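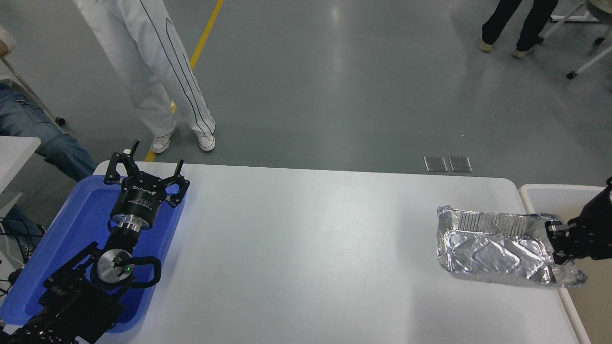

Leokadia Wieczorek told the parish meeting that in her view a village could not simply be moved, and would whoever had moved Lamstead kindly put it back.

It had gone two hundred yards to the east. The new map said so. The old map, which hung in the pub over the dartboard and had suffered for it, put Lamstead firmly on the west bank of the river, where it had been since the church was built. The new one put it on the east bank, in what everyone knew to be Altavstead.

Teodoro Ortuño, who had come from the county with the new map under his arm, said it was a small error and would be put right in the next edition.

'And when is that?' said Leokadia.

He looked it up. It was in 113 months.

There was a silence while people worked out how old they would be. Then a man at the back asked which side the bins would be collected from, and the meeting properly began.

By ten o'clock it was clear that the map had its supporters. Altavstead had the better bus. It also had a lower rate for parking, and a doctor who answered the telephone. Several people who had spent their lives looking down on Altavstead from a slight hill now remembered cousins there. Mr Ranasinghe at the shop said he had always felt eastern.

'I have lived at 2 Mill Lane for most of my life,' said Leokadia, 'and I am not going to wake up in it tomorrow and be somewhere else.'

'According to this you live in the river,' said Teodoro, who had been hoping it wouldn't come up.

She asked to see. He spread the map out and she put on her glasses. It was quite true. Mill Lane ran down to the bank, went in without any fuss and came out again on the far side as a footpath.

She studied it for some time.

'Do they charge council tax in the river?' she said.

Teodoro turned to the notes, all 105 pages of them. They did not – there was no band for it.

Leokadia folded the map along its creases, rather carefully, and proposed that it be accepted as it stood. Then she went home to Mill Lane and moved the good rug upstairs.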